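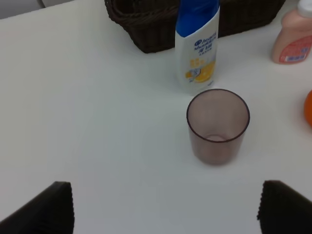 I went to the Vindberg open day with a grudge, and I should say so up front. Two years ago I sat through a sales breakfast at which a man with a headset promised that picking by hand would be a thing of the past within eighteen months. I run a small packing operation for bathroom and household goods, and we still pick by hand. So when the invitation came for May 11, 2025, I nearly deleted it. What changed my mind was the line saying visitors could stand next to the machines and ask for things to be done again. Nobody at that breakfast had offered to do anything twice.

Vindberg has the back half of a long building on the edge of Prodidstead, past the tile warehouse. The directions on the invitation take you to the wrong gate. I drove around the block, parked by a fence and walked in through a loading door with a paper sign taped to it. Coffee was good. Name tags had run out.

The day was split into three stops with a talk at the end. You could wander between them, which I liked, although the groups bunched up and at one point I couldn't see anything except the back of a man's raincoat.

First stop: the pallet cell

This is what Vindberg sells today. A big arm behind a fence takes closed cartons off a conveyor and stacks them on a pallet. It does this very well. It also did it very well at the trade fair I went to in February, under another company's paint, and I have seen the same job done in a drinks plant for most of my working life. I asked what was new. The engineer said the setup was quicker, and that a new carton size could be entered from a tablet without calling anyone out.

I asked her to enter one. To her credit she did, and it took her less time than it took me to find my pen. Then the arm put down a layer with a gap you could have lost a boot in, and she had to go back and swap two numbers. After that it was fine. I count this in their favor, on the whole. A person had typed the length and width the wrong way around, and she said so right away.

The board by the fence said 600 cartons an hour. I asked which cartons. All the same size, all square, all taped shut. My cartons are not like that and I doubt yours are.

Second stop: the table

Most people had come for this one, and it was where I spent the most time. It's a plain white tabletop with an arm over it and a two-finger gripper, black, with a toothed look to the gripping edges. A small camera rides at the wrist and looks down past the fingers, so what the arm "sees" is mostly tabletop, with its own two fingers poking up from the bottom of the view. They had that view up on a monitor for us, and I found it more useful than the arm itself. You could tell what it had to work with, which was less than I expected.

The goods were the sort of thing I handle every day, so for once I could judge. There was a Head & Shoulders bottle, the white one with the blue top and a citrus picture low on the front, with Chinese print under the name. Behind it was a dark brown woven basket. A peach-pink bottle with a white cap stood off to the right, and there was a see-through plastic cup, tinted a sort of smoky mauve, placed right in front of the shampoo.

Wai-kit Au, who was running the table, explained that the cup was the point. Opaque bottles with big printed labels are fairly kind to a camera. A see-through cup is not. You look at the wall of the cup and part of what you get is the table showing through it. Put the cup nearly touching a shampoo bottle and the machine has to work out where one stops and the other starts. He was frank that they had picked the arrangement because it gave them trouble. I wish more demonstrators did that.

I watched five tries at the cup. On the first the arm came down, closed, lifted, and put the cup in the basket, and a few people clapped. On the second it closed too high and tipped the cup over against the shampoo. The third was good. The fourth stopped in mid-air and sat there, and Wai-kit Au said it was unsure and was waiting, and after a while he reset it. The fifth was good. Three from five, then, with one of the failures a polite one.

I asked to see it with the cup on the other side, where the table was clear. He moved it over and the arm picked it up first time without any fuss. So the crowding was the trouble, at least on that showing. One go proves very little and I told him that, and he agreed with me, which took some of the wind out of my sails.

Then I asked the question I had come to ask. What happens with the wicker? In my place, baskets go out as gift sets, with the bottles inside. The bottles shift. The weave snags on things. Could it pick up the basket? He said no, they weren't trying to, the basket was only there to receive things. Could it take a bottle back out of the basket? Sometimes. He wouldn't give me a number for "sometimes" and I pressed him a bit, and he said he would sooner give me none than a bad one.

A woman from Herrero, the contract packers, wanted to know about soft squeeze bottles and whether the fingers left marks. He handed one around that had been gripped all morning. I could see faint lines on the side if I tilted it. She could see them without tilting it. Her customers would send that back, she said, and mine might too.

What the training figures mean

Next to the table was a poster with a chart and two figures in large type. It said the system had learned from 2629 recorded picks made with a person guiding the arm, and that 1635 of those used household items like the ones in front of us. People near me were impressed. I was trying to work out whether I should be.

A new hire in my shop learns to pick up a cup in no time at all, having done it since the age of one. On that measure the poster is a bit sad. On the other hand, a new hire doesn't pass the skill on to the next bench by having a file copied over. I asked whether what was learned here would work on a second arm in another building, under other lights. The answer was "mostly, with some more recording on site." How much more recording, and who pays the person guiding the arm while it's going on? This was a subject for a follow-up meeting, apparently. I have been to follow-up meetings.

I'd also like to know how many different cups went into those recordings. If it was one cup, or one kind of cup, the big number says less than it seems to. I put this to two people in Vindberg shirts. One said several kinds and the other said he'd have to check. I've written it down as unanswered.

Third stop: the cart

The less said the better. Vindberg has a carrying cart called the Illau – a flat thing on wheels, knee high, that follows a route through the building with a tote on top. It was supposed to bring finished totes from the table to a packing bench. It made the trip twice while I was there. The third time it met a stroller in the aisle and stopped, correctly, and then did not want to start again when the stroller had gone. Someone pushed a button under a flap. I asked what it cost and was told it depended.

My own people push a cart along a similar distance and chat while they do it. I know what that costs me.

The talk

Short, and better than I feared. The speaker kept the promises small. They expect to put the table system into one customer's site first, on a fixed range of items, with a person standing by to deal with anything it refuses. He called that person an "exception handler." We call her a packer. Somebody at the back asked how many arms one such person could look after, and he said that was what the first site was meant to find out. Fair enough, though it is also the whole sum. If she can mind four arms there may be a business in it. If she's walking back and forth to rescue tipped cups all day, then I've bought an expensive way to have her stand up more.

He also showed a video of the table working at full speed with a lot of bottles and no cup anywhere. I wrote "where is the cup" in my notes and underlined it.

Would I go again

Yes, and I'd tell other small packers to go, provided they take their own goods. I didn't, and it was my one real regret. The man in the raincoat had brought a bag of refill pouches, and at the very end Wai-kit Au let him put one on the table. The arm went down, pinched a corner, lifted it a hand's width and dropped it. They tried again with the pouch turned the other way and it held, just about, hanging by one edge. The pouch man laughed and took a video on his phone.

I'm not buying anything this year. The pallet cell is solid but I don't have enough pallets leaving to keep it fed, and my carton mix would drive it up the wall. The table is more interesting than I wanted it to be, and I would trust it with rigid opaque bottles, well spaced, on a clean surface. My returns bench hasn't looked like that since we moved in. The cart I would leave where it is.

Practical notes, for anyone going to the next one: use the second gate, by the tile warehouse. Wear a sweater, as the loading door stays open. Go to the table early, before the groups pile up, and ask for the moves to be repeated with things shifted over a little. They'll do it. Parking is free along the fence but the last few spaces flood.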